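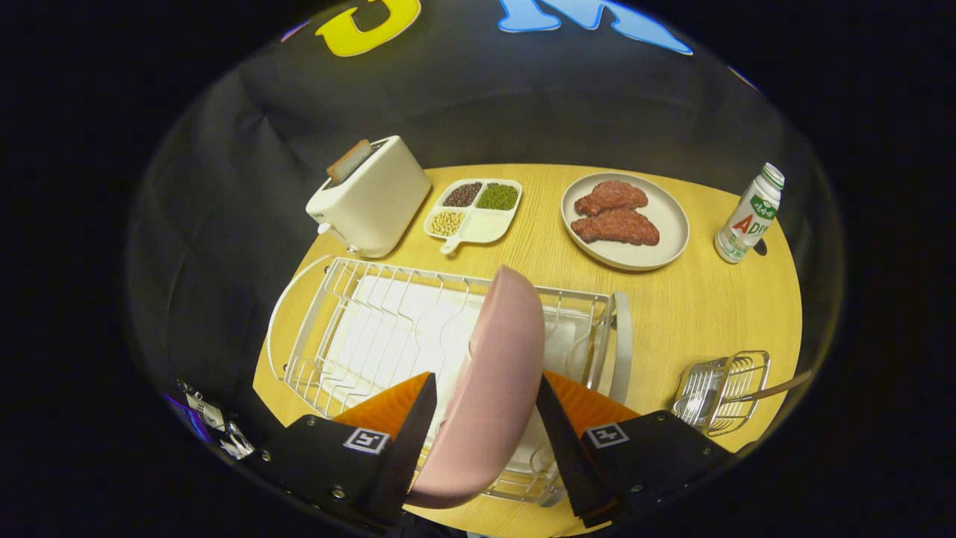
分类：设备维护 / 手持夹爪

发布于 4/29/24

Rula 手持夹爪这次保养的起因是开度读数漂移。手指完全闭合时，读数应当归零，上周开始停在 2 毫米不动，重启采集程序后依旧。机械上没有明显卡滞，扳机回弹也正常，所以先怀疑标签，再怀疑手指。以下是处理过程，主要留给自己下次查。

先说开度是怎么来的。这把夹爪没有编码器，左右两个黑色壳体上各贴一块方形黑白标签，相机拍到两块标签，程序按两者的间距换算开度。好处是没有走线，坏处是标签只要翘一个角，或者壳体在导轨上有一点偏转，误差就直接进数据。程序不会报警，它只会给出一个看上去很平滑的错误值。

第一步，查标签。用塑料撬片沿四边轻轻试，左侧没有问题，右侧靠外的一角已经脱胶。旧标签不要按回去继续用，胶面沾过灰，过几天还会翘。揭掉以后用异丙醇擦底面，等完全挥发，再贴新的。新标签是用哑光纸打的，之前试过覆膜的那种，在顶灯下会反光，角点检测时有时无。打印完用卡尺量边长，打印机的“适合页面”选项默认是开着的，我在这上面吃过亏。

贴的时候以壳体边缘为基准，不要凭眼睛找正。左右两块编号不能对调，对调以后程序照样能跑，开度也算得出来，只是左右手指的位置是反的，回放时才看得出问题。

第二步，查手指。手指是楔形的，接触面橙色，边缘黑色，Kandpal 供的货，以两根为一组出厂配对。不要只换一根。新旧混用时，两边接触面的高度对不齐，夹薄的东西会带出一个扭转，盘子这类薄边的物件尤其明显。拆下来的这一组，右指根部有一道压痕，估计是某次夹得太靠里，顶到了安装座。压痕本身不影响夹持，但闭合时两指不能完全贴平，2 毫米里面有一部分应该是它贡献的。

换指的顺序：松开壳体侧面的螺丝，退出旧指，清掉安装槽里的碎屑，插入新指到底，先带上螺丝但不拧紧，合拢夹爪让两指自己找平，保持合拢状态再交替拧紧。如果先把一侧拧死再装另一侧，多半要返工。Kandpal 随货的单子上没有写这个顺序。

螺丝我没有上螺纹胶。壳体是打印件，胶渗到层间以后下次拆容易带出碎料。代价是要定期复紧，我的间隔是每 25 小时使用时间一次，记在工具箱盖子内侧。

第三步，重新标定开度。把夹爪固定在台钳上，不要手持，手持时相机姿态一直在变，标定值会散。全闭、全开各停 15 秒，中间再用量块卡几个位置。全闭那一段取中位数作为零点，不取平均，原因是刚合上的瞬间有回弹，平均值会被拉偏。量块那几个点用来检查线性，如果中段鼓起来，先去看标签平不平，不要急着改拟合。

这次中段是直的，残差集中在全开附近。看了原图，全开时右侧标签接近画面边缘，镜头畸变在那里最重。内参还是 Flallthorpe 那批镜头到货时标的，之后拆过一次镜头座，没有重标。于是补拍了标定板，重点覆盖左下和右下两个角，也就是两块标签平时待的位置。以前拍板总是把板放在画面中央，角上的点很少，重投影误差看着很漂亮，用起来恰恰是最要紧的地方不准。

第四步，上桌验证。空夹的数据再好看也不能说明问题，我习惯用盘子入架来测：浅粉色的盘子立着夹住边缘，往白色铁丝沥水架的隔条之间放。这个动作对开度和两指对齐都敏感。盘子薄，开度的零点偏一点，占比就很大；隔条之间余量小，手指带出扭转时，盘沿会先蹭到隔条。桌面其他东西照常摆，烤面包机、装豆子的分格盘、放肉的圆盘都在后面一排，不为测试单独清场。清空桌面测出来的结果和平时差得远，遮挡和背景都不一样。

测试时看三样：夹住盘子以后开度曲线有没有台阶；下放过程中两块标签有没有丢检；松开的那一下，左右位移是否对称。有台阶说明盘子在指间滑了；丢检一般是光线或者标签角度；不对称就回到第二步，重新找平。

改完之后录了一段完整的，共 1,216 帧，逐帧跑标签检测，没有漏的，闭合读数回到零。曲线上还有一处很小的毛刺，出现在盘子换角度的时候，和腕部转得太快、图像拖影对得上，降一点曝光时间应该能压下去。这次没动曝光，一次改太多东西，之后说不清是哪一项起的作用。

还有几条零散的，顺手记下：

接触面只用清水和无绒布擦，不用酒精。异丙醇是给标签底面用的，擦手指会让表面发涩，夹持手感变得和以前的数据对不上。

换下来的手指不要扔，在袋子上写清是哪一侧。查旧数据的时候可能要装回去对照。

存放时让夹爪处于半开状态。长期合拢，手指尖会留下互相顶的印子。

标定文件跟着夹爪走，不跟着电脑走。Poltbridge 那边的两把夹爪外观一样，文件互换过一次，查了一下午。现在壳体底部都写了编号，文件名里也带同一个编号，采集程序启动时要手动核对一遍。这一步以后想改成自动读标签编号，还没写。

备件还剩一组手指，标签纸够用。下一次复紧时顺便看右侧安装座的根部，如果又有压痕，就得在座子上加一个限位。

标签：夹爪、标定、维护记录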